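Nendwood Hard-Floor Caster Set (Pack of Five)
Last updated: May
Print this page | E-mail this page
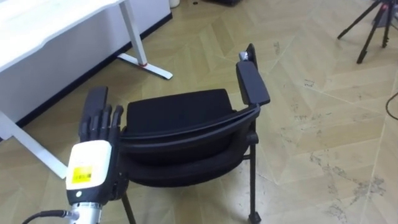

What you are buying

Five soft-tread casters with an 11 mm push-in stem, sold as a set for office chairs that live on wood, cork or vinyl. Item number 2414. Made for us under the Nendwood name and packed in a plain carton with a folded sheet of instructions that you can probably ignore.

We resisted stocking these for a long time. Most "floor-saving" casters we have been sent over the years were the ordinary nylon wheel with a thin skin of something rubbery stuck on the outside, and the skin came off. When it did, it came off on the floor. We still have a box of returns from one of those lines in the back, and Shona Baxter, who does our buying, keeps it within reach of her desk for when sales reps visit.

The Nendwood tread is molded around the hub in one thick piece. We cut one in half to check. There is a groove in the hub that the tread sits down into, so it would take some doing to peel it.

What the claims amount to

The supplier's sheet says these wheels are "silent." They aren't. They are quieter than hard nylon on bare boards, and you will still hear somebody roll back from a desk in the room above you.

The sheet also says they "eliminate scratching." A wheel can't do that. Most of the scratches we get asked about come from grit, and grit gets picked up by a soft tread as easily as a hard one, maybe more so. Sweep under the desk. If you have a dog or a gravel driveway, sweep more often.

"Universal fit" is another one. The stem fits most office chairs sold in this country, which is a different thing from universal. It will not fit chairs with a threaded stem, and it will not fit some older imported chairs with a 10 mm socket. Pull one of your old casters and measure the stem before you order. A tape measure is not good enough for this. Borrow a caliper if you have to.

Load

The set is rated by the supplier at 500 lb. We have no way of testing that properly and we are wary of round numbers. What we can say is that Dougal Tennant in our repair shop put a set under a loaded tool cart and left it there over the winter, and the treads had a slight flat on them in spring that rolled out after a day of use. Make of that what you like. If you are a heavy person in a heavy chair, we would look at the Dendatska steel-fork casters instead, which cost more and are ugly.

Compared with the other two we carry

Fluluvitz clear "rollerblade" style: bigger wheel, rolls very easily, too easily for some people on a floor with any slope. Raises the seat more than an inch. Looks good in photographs. Picks up hair at the axle like nothing else we sell.

Chraibi felt-ring glide: has no wheel at all. Fine for a guest chair that gets moved twice a week. Don't put it on a desk chair.

Nendwood: duller than either. Same height as the wheels you are replacing, near enough, so your armrests will still go under the desk if they did before.

Fitting

Turn the chair over onto a blanket. Pull the old casters straight out; a pry bar with a rag under it helps with stubborn ones. Push the new stems in until they click. Some sockets don't click. Lean on them anyway, then tug to check.

No grease. The sheet suggests a drop of oil on the stem and we disagree, having seen where the oil ends up.

Marks on the floor

Dark rubber-type wheels can stain some vinyl if the chair stands in one place for months. The supplier says this tread is "non-marking." We left one wheel on a scrap of white sheet vinyl for 57 days and saw nothing, but your vinyl is not our vinyl. On a waxed or freshly oiled wood floor, wait until the finish has cured, and ask whoever did the floor how long that is.

Do you need them?

Maybe not. If your chair already has soft wheels (press a thumbnail into the tread, it should give a little), new ones will do nothing for you beyond being clean. Try cutting the hair out of the axles first.

Returns

Unused sets come back for a full refund. Used sets come back if the tread has split or the stem has worked loose. We have sold 369 sets so far and taken back a handful, mostly wrong stem size. See above about the caliper.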